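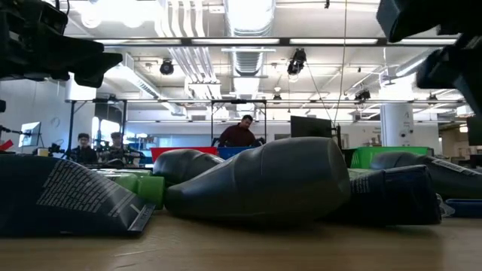

Slide 1: Gray bottles and navy tubes on the sorting bench, bins behind, grippers either side

Upkeep of a two-arm sorting cell. Speaker notes, Jarosław Bielecka. Version of 2023-01-11.

Start without the bio. They have it in the program.

Say what the cell does in one breath: mixed bottles and tubes lie on a wooden table, two arms pick them up and put them in bins. We call it Prudum. It came to us with a brochure that used the word "maintenance-free" twice. Pause there. Somebody usually laughs.

I'm going to talk about what we do to keep it running, and which parts of that I believe in. I don't believe in all of it. Some of the checklist is there for good reasons and some is there from the first week, when we were scared of the thing.

Slide 2: The table

Begin with the table as it's the part people skip. Ours is wood and it's scratched. The supplier wanted us to swap it for a machined plate. I asked what error the wood was giving us and got a long answer with no number in it. So we measured. We put a dial gauge on the arm and ran it over the surface, 172 points, and the wood was fine everywhere except one corner, where a leg had settled. We shimmed the leg. Still the same table.

Don't tell people wood is good. Tell them to measure before they buy a plate.

Slide 3: Gripper fingers

Take your time here. Most of the stoppages we log are at the fingers. The manual says to inspect them every 2000 picks. I wanted to know where that came from, and as far as I can tell it came from being a round number. On glossy tubes ours started slipping at 748. On the matte bottles the same pair went on to 1729 and I only changed them then as I was tired of waiting.

So a fixed interval is wrong for us in both directions. What we do now:

Wipe the fingers with alcohol at the start of a shift.
Press a thumbnail into the pad. If the mark stays, change the pad.
Change both pads on a gripper together. One new and one old will twist a tube as it closes.
Check the finger screws with the small torque driver. By hand is how we lost one in April.

Someone will ask whether the thumbnail test is scientific. It isn't. I've compared it with the pad gauge from Redura and the gauge agreed with my thumb most of the time, and cost a good deal more. 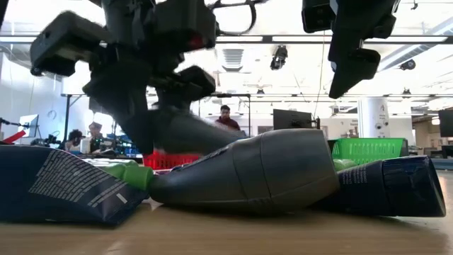 The other thing that decides how long pads last is how the arm comes down. A bottle lying on its side is wide at one end and narrow at the other, and if you grip at the narrow end the heavy part swings. The first program went for the middle of whatever outline the camera gave it. With things lying close together, that outline can be two objects, and then the middle is a gap. We moved the approach height up, slowed the last stretch, and told it to prefer the wide end. Pad wear dropped. I can't tell you how much of that was the height and how much was the speed, as we changed both on the same afternoon. Own up to it – it's bad practice and everyone in the room has done it.

Slide 4: Cables

Move each arm by hand through its whole reach with the power off and watch the cable loop. Too short and it pulls at the wrist, too long and it catches. Ours was dressed neatly by the installer, very tidy, and tight enough to trip the joint limit whenever the arm turned outward. Give it slack. Neat is for the photos in the quote.

Slide 5: Calibration

Vomis, our camera software, offers to recalibrate itself every night. We let it for a month. Each morning the offsets had moved a little and we'd no idea if the camera had shifted or the software was bored. Now it's off. We recalibrate when somebody bumps a mount, or when the check piece lands outside its pencil outline. The pencil outline is on the table. Redraw it when it gets faint.

Slide 6: Bins

Short slide. The bins must go back in the same place. We tried tape, and people put the bins near the tape. Corner blocks work better. If you swap a bin for one with a different rim height, change the drop height as well, or the finger will find the rim for you.

Questions

Likely from the Pawłowska people: does it pay for itself? I don't know yet. I've logged over a year of stoppages and I'll share the sheet with anyone who asks, but it covers repairs only and leaves out the hours I spent standing next to it.

If they ask about the "maintenance-free" brochure, yes, I kept it. It's in the drawer with the spare pads.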